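Prillusside Robotics Club: Bench Inspection, Project Wodina
Form 144, rev. 2. Complete before arm power is enabled.

1. Work surface
Paper covering flat. Loose items logged: pen holder, desk lamp, mouse and pad, closed laptop. Comment: laptop to be moved outside the reach of the left arm before the book task.

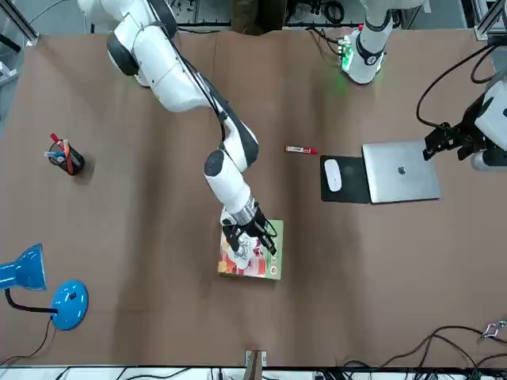

2. Cables
Lamp cord crosses the table edge. Reroute and tape. Power adapters on the white side surface: check plugs for strain. Cable loops to be tied.

3. Grippers
Finger force limit per Luster profile 1522. Approach height checked over the book stack. Top book sits at an angle to the others; square the stack before a run.
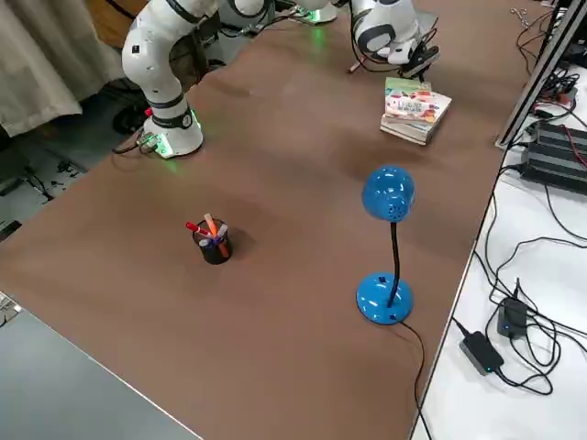 Sotelo notes that squaring by hand requires both arms in hold, and asks that item 3 stay open until the hold test has been repeated.

4. Stop button
Tested, 9 presses. Pass.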